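Ticket 634 – Tirka sync keeps stalling
Opened Aug 4, 2019

Hi again! So my Tirka photo library still quits uploading after 200 files, every single time. I've restarted the app, signed out and back in, even moved everything off the old Eynon drive (what a chore).
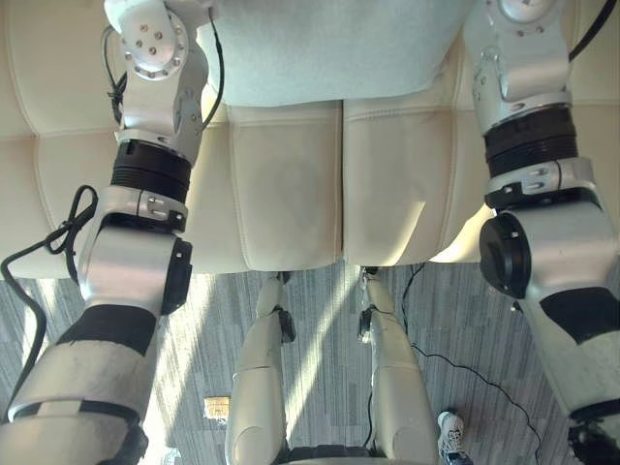
Does the free plan have an upload limit? It's 1,000 files a month, and I'm nowhere near that.

Update – turned off battery saver and it sailed past the 200 mark! Leaving this open until the rest is up.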